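Cleaning a Well-Loved Plush Toy and Getting the Fluff Back

If there's a stuffed animal in your house that gets dragged from bed to car to breakfast table, you already know the look it takes on after a while. The fur goes flat, the seams get a bit gray, and one side always seems to be lumpier than the other. I have washed more of these than I care to admit, first for my own kids and now for the grandkids who come up to Benddale every December, and I've settled into a way of doing it that is gentle and doesn't need anything fancy.

What you'll need

A bowl of lukewarm water
A small squirt of mild dish soap
Two white washcloths (colored ones can leave dye behind)
A dry bath towel
A soft baby brush or a clean, soft toothbrush
A fleece or plush blanket to work on

I like to work on a blanket instead of the bare table. It keeps the toy from sliding away from you while you brush, and it's a good deal kinder to stitched faces if you have to lay the thing nose down. Pick a plain color quite different from the toy, so you can spot stray threads and bits of lint as they come off. Shake the blanket out first!

Before any water comes near it, look the toy over slowly. Read the care tag if it still has one. Squeeze along the seams and feel for gaps, and sew up any you find now, while everything is dry. Then turn it over and do the back and the underside too – that's where most of the rubbing happens. 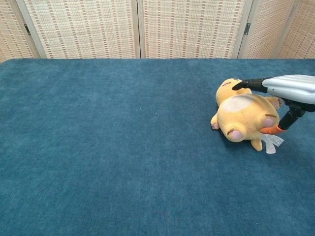 Yellow plush on a blue fuzzy surface, tipped over with its back and underside facing up.

Now stir the soap into the water until you have some suds. Dip a washcloth, wring it out hard, and wipe in the direction the fur lies, a small patch at a time. You want the surface damp and the stuffing dry. Go lightly over anything embroidered, especially little eyes and mouths, and test any printed or darker stitching with a corner of the cloth before you commit.

Rinse with the second cloth and plain water, wrung out just as hard. Go over the whole toy 3 times, changing the water in between. My neighbor Violeta Vergara does it once and says that's plenty, but her house has far less jam in it than mine.

Roll the toy in the towel and press, then stand it somewhere airy and leave it overnight, turning it when you think of it. Keep it off the radiator.

Once it's dry all the way through, brush the fur up against the grain, then back down again. If the tummy has gone lumpy, pinch the stuffing apart through the fabric with your fingertips and coax it toward the flat spots. Keep at it for a few minutes, and give the arms and ears a little squeeze as well if your toy has them.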